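About Us

Welcome, and thank you for stopping by! We are Praltov, a small research group that works on how robots handle the little things people carry around all day: cases with lids, glasses, key rings, coin purses, tubes of lip balm. If you have ever tried to open something tiny with one hand while holding a coffee in the other, you already have a feel for what we do (and for why it keeps us so busy).

How we got started

Praltov began as a conversation between two people who shared an office at Lenberg and, for most of one winter, a very unreliable space heater. Michalis Kalogeropoulos had been working on force control for years and was convinced that robots squeezed nearly everything too hard. Clem Maihi had come over from a repair shop background, had taken apart more hinges than most people will ever notice, and thought the trouble was in the timing. They argued about it over lunch, and then they argued about it in a notebook, and eventually the notebook turned into a proposal. Our first home was a single room with a borrowed desk and one arm. We have more space now, and better heating, but we still have the notebook.

What we work on

Our main project is a method we call Relasier. The idea is easy to say and took us a very long time to get right. When a robot picks up an object with a moving part, the usual approach is to choose a grip strength at the start and keep it the whole way through. That works nicely for a block of wood. It works much less nicely for a small case with a lid, where the hinge needs a bit of freedom, the base needs to stay put, and whatever is inside should stay inside. Squeeze too much and the base can bind against the lid or pop out of the fingers like a watermelon seed. Squeeze too little and the whole thing turns in the grip as soon as the lid starts to move.

Relasier treats the grip as something to be adjusted over and over during the motion. The robot watches from close to the fingers, makes a guess at which part is fixed and which part swings, and then eases off or firms up in small steps as the lid travels. We use soft foam pads on the fingers, which forgive a lot of small mistakes, and we spend a great deal of our time on rounded, smooth objects with nothing handy to grab. 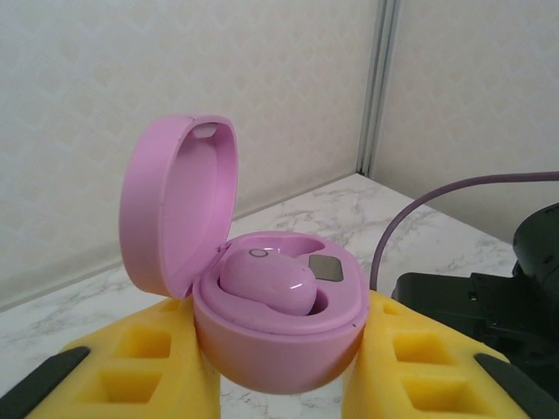 Once a lid is up, the job is only half finished, and this is the part we find ourselves explaining most often to visitors. The robot still has to hold everything steady long enough for the next step, whether that means taking something out, putting something back, or closing up again. Early on we counted a trial as a success the moment the lid opened, and our numbers looked wonderful. Clem was the one who pointed out that nobody would be happy with a helper that opened your case and then dropped it on the floor. So we changed the rule, our numbers looked a good deal less wonderful for a while, and we got back to work.

What we have found so far

Our most recent study covered 1189 trials on 36 different objects. The clearest result was that easing the grip just before the lid reaches its stopping point mattered more than anything we did at the beginning of the motion. Michalis had expected the opposite and has been very gracious about it. We also learned that 3 of our objects were simply beyond us, all of them with stiff spring lids, and we list them in the write-up along with the recordings of every failed attempt. We think the failures are some of the most useful pages in there, and we hope other groups will borrow from them freely.

How we work

We start the morning with a short walk through the previous day's trials, with everyone looking at the same screen, and anyone may stop the playback and ask a question. Our software for sorting and labeling those recordings is called Rewi, and it was built by Clem over a long stretch of evenings (it still plays a little chime when a batch is done, and we have grown fond of it). Students are welcome on every part of the work, from cutting foam to writing papers, and we try hard to see that the person who did the cutting gets their name on the paper, too.

Come and see us

We open the lab to visitors every July, and we love having school groups, hobbyists, and curious neighbors. If you have a small, annoying object at home that is hard to open, please bring it along! Several of the best items in our test set came from somebody's junk drawer.

Page last updated 08/06/2021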